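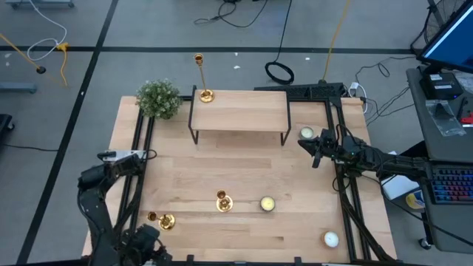 **賃貸の棚にろうそく、みんなどうしてる?**

**kao_no_heya**
停電用に買ったろうそくが余ってるので、夜にふつうに使いたい。燭台は背の高いやつ。棚の上に置くと炎から上の段まで40センチくらいしかなくて、これってアリ? 管理会社の紙には「裸火注意」としか書いてない。注意って何だよ

**plirham17**
上に段があるならやめとけ。40は近い。うちは前に棚板の裏が茶色くなった。気づいたの引っ越しの時

**kao_no_heya**
げ。敷金は?

**plirham17**
引かれた。額は聞くな

**ハリマ**
上に何もない低い台なら私は使ってます。ただしカーテンから離す、あと植物。葉っぱって意外と伸びるので、置いた時は離れてても夏には近くなってたりする

**stovbridge**
植物はそんな気にしなくてよくない? 生の葉はそう簡単に燃えないでしょ。カーテンと紙のほうがよっぽど怖い

**ハリマ**
枯れた葉は燃えますよ。鉢の縁に溜まってるやつ

**stovbridge**
それは掃除しよう、という話では…

**グレアム**
横からすまん。背の高い燭台は底の広さを見たほうがいい。細い脚のは見た目いいけど、猫いたら終わり。うちは2匹いて、7月に諦めてガラスの筒に入るタイプに変えた。筒は筒で熱くなるから、消してすぐ触らないこと(触った)

**kao_no_heya**
猫はいない。底は広いほうだと思う。ただ受けの部分がろうそくよりちょっと大きくて、ぐらぐらする

**グレアム**
それは直せ。底より先にそっち

**plirham17**
ろうそくの下をちょっと溶かして、垂らしてくっつける。昔からこれ

**ハリマ**
それ後で取るのが大変なんですよね…。蜜蝋の粘着シートみたいなのが売ってます。指で丸めて底に貼るだけ。私はそっち派

**plirham17**
お湯かければ取れるよ

**ハリマ**
メッキのに熱湯はやめたほうがいいです。あと溶けた蝋を流しに捨てると詰まります。ほんとに。固めて紙で拭いてゴミへ

**stovbridge**
LEDのじゃだめなの? 最近のはゆらゆらするし900円で買えた

**kao_no_heya**
余ってるろうそくを使いたいって話なんだけども

**stovbridge**
すまん読んでなかつた

**farnach**
窓際で使うなら換気の風にも注意。炎が傾くと片側だけ溶けて、テーブルに垂れる。木の天板だと染みになる。皿を一枚敷いとくだけで全然違う。芯は点ける前に短く切る、長いと煤が出るよ

**グレアム**
煤は天井にくるね。賃貸だとそれも敷金案件

**kao_no_heya**
了解です。棚はやめて、上に何もない低い台に移す。皿敷く、芯切る。粘着シートは明日探してくる

**plirham17**
シートなんかいらんて。溶かせ

**ハリマ**
まだ言ってる

**farnach**
寝る前に消すのだけは忘れずに。あと吹くと蝋が飛ぶから、蓋みたいな火消しがあると楽

**kao_no_heya**
火消しはスプーンで代用でいい?

**farnach**
いいけど裏が真っ黒になるよ。カレー用とは分けて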